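Grurnow Table Linen
Hutach Printed Tablecloth, Berry and Sprig
Item no. 2761

Product type: printed tablecloth for domestic and light commercial use
Range: Hutach
Printed and hemmed at: Semamcombe
Page last revised: 7/8/19

General

The Hutach cloth is a woven cotton tablecloth with a single-side print. It is supplied flat-folded, hemmed on all sides, with mitered corners. The reverse is unprinted and is not intended for display. The cloth has no coating and no backing. It will absorb spills and should be used over a pad on finished wood.

Specifications

Fabric: 100% cotton, plain weave
Weight: 200 grams per square meter
Hem: double-turned, lockstitched
Width: 60 inches
Lengths: 60, 84, 104 and 120 inches
Shrinkage: up to 4 percent in length on first wash
Thread: polyester core, matched to ground color

Sizing

Measure the table top and add twice the required drop. The 60 by 60 size suits a square table up to 44 inches a side with a drop of 8 inches. Dimensions are stated before washing. Where an exact drop is required, order the next length up, wash once, and re-hem.

Care

Machine wash warm with like colors. Do not use chlorine bleach. Tumble dry low and remove while slightly damp. Iron on the reverse at the cotton setting. Tannin stains from tea or wine should be rinsed in cold water before washing; hot water sets them. Store folded away from direct light. Refold along different lines twice a year if the cloth is not in use.

Fold creases are visible when the cloth is first opened. They come out with steam or after one wash.

Print and color

The print is reactive dye, fixed by steaming. Minor variation between dye lots is normal. Customers ordering several cloths for one room should request a single lot at the time of order. Each lot number is stamped on the care label. 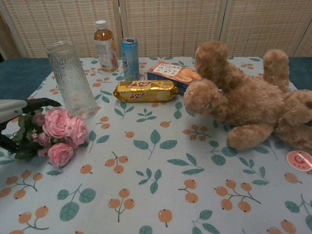
Ground color on the Hutach cloth is pale blue, and the repeat runs without a border, so a cut length can be hemmed at any point. The motif alternates orange round fruits on thin brown stems with sprigs of teal-green leaves. Fruits are grouped in twos and threes, each with a slightly darker spot on top. Under clear glass, such as the rippled vase, the pattern remains faintly visible.

Related items

Won napkin, plain teal, set of 4
Won table runner, plain blue
Hutach cushion cover, Berry and Sprig (available from October)

Ordering

Quote item no. 2761 followed by the length in inches. Cloths cut to order cannot be returned unless faulty. Standard lengths may be returned unwashed in the original wrap within 60 days.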